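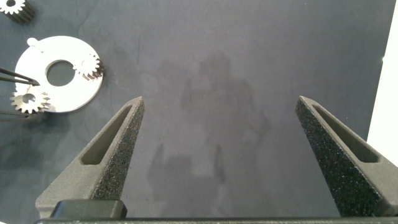
Umow has released 2,895 recordings of people guiding robot arms by remote control through a small gear assembly, and is asking other labs to find out what they are worth. The company makes no claim that a robot trained on them can do the job unaided. The task uses a flat metal plate with a round hole near its middle and three small spur gears, all laid on a dark work surface. A person sees this at a glance. For an operator working two sets of fingers from across the room, it is slow going.

Of the recordings, 2,205 were made by remote control in August at the company's Follitz workshop. The others were made by hand, with the operator holding the arm and moving it through each step.

"We keep hearing that if you show a robot something often enough, it learns," said Rosine Renaud, who led the work. "I'd like to see that tested by someone who isn't selling the robot. Our own operators disagree about how to pick up a gear. I don't know what a machine is meant to make of that."

Failed attempts have been left in and marked as such. Américo Esteves, who trained the operators, said removing them would have given a flattering picture. "Some people were still clumsy after a week. That belongs in the record."

The recordings are free for research use. Umow will publish outside results whether or not they favour the method, starting with a trial by the Irby workshop, which expects to report once its own arms are set up.

Search news Enter keyword Go

Contact: Umow press desk | Copyright Umow | Back to top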